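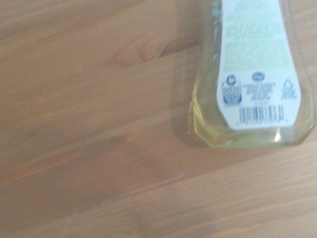

Re: [Ratavow Bread List] Dense rye loaf, gummy in the middle
Date: 19/10/2024

Hello all, and a special hello to our new member up in the hills,

I meant to answer this a couple of days ago and then the apples came in all at once, so forgive me. I'm leaving your message in here so the folks who read the digest can follow along.

> I've been lurking since July and have finally worked up the nerve to post.
> I'm trying to make the half-rye loaf from the Fliremness booklet, the one
> with the molasses. The crust comes out beautiful but the crumb is gummy,
> and there's a dense stripe along the bottom. I've tried it four times. I
> live in Alemneh, elevation 3874 feet, and I don't know if that matters.
> I've been proofing overnight in the fridge. Also, my dough sticks to
> everything, so I keep adding flour until it behaves. Is that wrong?
> Should I just buy a better mixer? My neighbor swears by her Dristemix.

First of all, welcome! Four tries is nothing. I made that very loaf badly for most of a winter, and my family was kind enough to eat it toasted, with a great deal of butter, and say very little.

I'd leave the mixer question for last, so let me start with the flour. Rye dough is sticky and it stays sticky. If you keep adding flour until it feels like a nice white dough, you've added far too much, and you end up with something stiff that can't rise properly. My batch from the booklet weighs 1326 grams altogether before shaping, and I check it on the scale, because otherwise my hands will talk me into another scoop every time. Wet your hands instead. Keep a bowl of water next to you and dip your fingers each time they start to grab. A plastic scraper helps too, the cheap floppy kind.
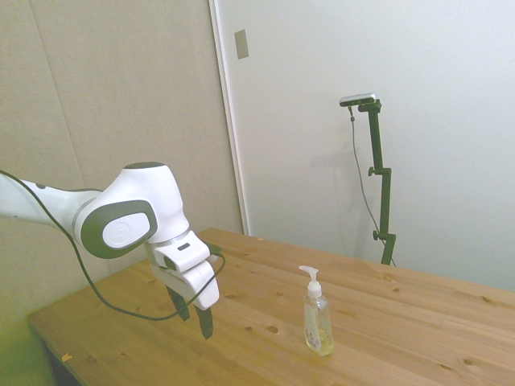
The shaping step in the booklet is written for people who already know how, I think. It says "round gently and rest," and that's all you get. What I do is tip the dough out, pat it into a rough rectangle, fold the long sides in, and roll it up toward me with the scraper, without pressing down. You want some grip from the surface underneath, and a plain light-colored wooden table like the one shown here is just the sort of thing I like to work on. My daughter has stone counters and I always feel as if I'm chasing the dough across a skating rink. A light dusting on the wood is plenty, and brush off whatever is left before you roll, or it gets folded inside and bakes into dry little seams.

Now for the fridge. How long is overnight at your house? I ask because I once forgot a loaf for 21 hours and got exactly what you're describing, a good-looking crust with a dense stripe at the bottom. Rye goes over the hill faster than wheat does, even in the cold. And yes, your elevation does matter a bit. Dough rises quicker up where you are, so I'd cut the yeast by a quarter and look at it early. When you see tiny pinholes starting on the surface, get it in the oven and don't wait for it to double.

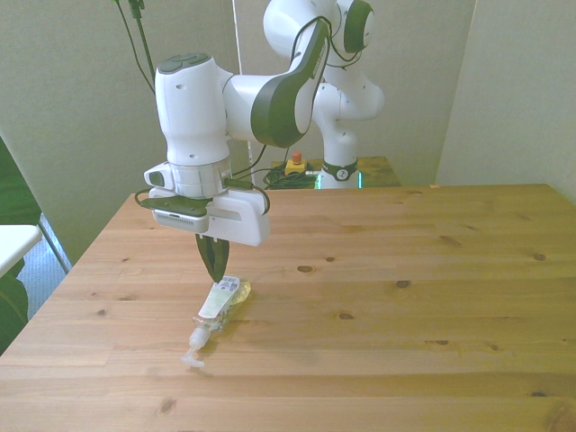
Then there's the gumminess, and I suspect that's two things. One is that the loaf is coming out too soon. The molasses darkens the crust long before the middle is ready, so lay a piece of foil over the top halfway through and give it another ten minutes or so. The other is slicing it warm. I know, I know — the whole house smells wonderful and you've earned a piece. But a half-rye loaf needs to sit wrapped in a towel until the next day. I've cut the same batch at two hours and again the next morning and you would swear they were different recipes.

One small thing about your water. The booklet says "warm," and for years I took that to mean around 110 degrees, which is fine for waking up dry yeast in a cup but makes the whole dough run too fast if you use it for everything. I use it cool from the tap now, except for that first little cup.

As for the Dristemix, I've never owned one, so somebody else will have to speak up. I wouldn't buy any mixer on account of this loaf, though. It hardly wants kneading. A strong spoon and five minutes will do it, and you can put the money toward some good rye flour.

Would you write back and tell us what size pan you're using? I forgot to ask, and it could change the baking time quite a bit. And if anyone on the list still has the older printing of the Fliremness booklet, could you check the salt in the caraway version? Mine has a coffee stain right across the number and I've been guessing at it for ages.

Happy baking, and warm wishes from my floury kitchen to yours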